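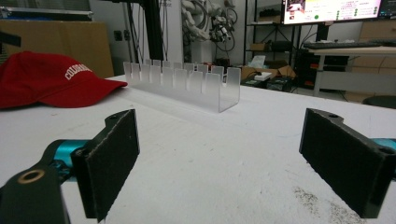

The Last Slow Bus to Semcombe

The bus leaves Ganeck at 6:40 in the morning, and in July the light is already strong on the windows. Marlene Moura takes the seat behind the driver, as she did when she was nine and went to school in Semcombe with a coin for the fare in her glove. She is 69 now. The fare has changed many times, and the route has changed only once, when a bridge was closed and the bus had to learn another way to the river.

I came to ride the line because I had read that it would be cut in the winter. The timetable at the stop in Ganeck still shows two buses in each direction. Someone has written on the glass with a marker, "Please keep both." The company that runs the line, Trakbridge, told me by letter that no decision is taken yet, and that the number of passengers is under review.

The road between the two towns is 57 kilometers. By car one can do it in less than an hour, using the highway. The bus needs almost two, because it visits every village on the old road, and also a few places which are not villages, only a shelter and a field. The driver knows who waits where. At one farm gate he stopped, opened the door, took a paper bag from a woman in rubber boots, and continued. The bag was for her sister, four stops later. It contained cherries, and the sister gave one handful to the driver and one to me.

In my country such lines disappeared when I was a student, and I remember that we did not protest very much. We had bicycles, and we believed that we would all have cars soon. It was my grandmother who suffered. She stopped going to the market, then she stopped going to church, and after this she talked mostly with the radio. I thought of her often during this trip.

Mrs. Moura goes to Semcombe for the hardware store and for the library, and sometimes only for coffee. She has a driver's license, but she does not like to drive on the highway, where the trucks come close. "On the bus I am with people," she told me. "I don't have to speak to them. It is enough that they are coughing."

The hardware store is called Rathnayake, and it stands across from the bus station. The owner opens early for the passengers of the first bus. Half of his morning customers arrive with it, he says, and they buy small things: hinges, seeds, a new washer for the kitchen faucet. He does not believe they would order these things by mail. They come with the broken piece in the pocket and put it on the counter, and then the conversation starts.

There is a proposal to replace the morning bus with a van which must be ordered by phone one day before. Some people in Ganeck are in favor. The van would come to the door, and for those who walk badly this is a serious advantage. Mrs. Moura is not against it, but she wonders how she can know on one day that she will want coffee on the next.

The return bus left Semcombe at noon. It was hot, and the driver had fixed the back door half open with a strap. Mrs. Moura had three library books and a packet of screws in her bag. Before the river she fell asleep, and at her stop the driver called her name twice.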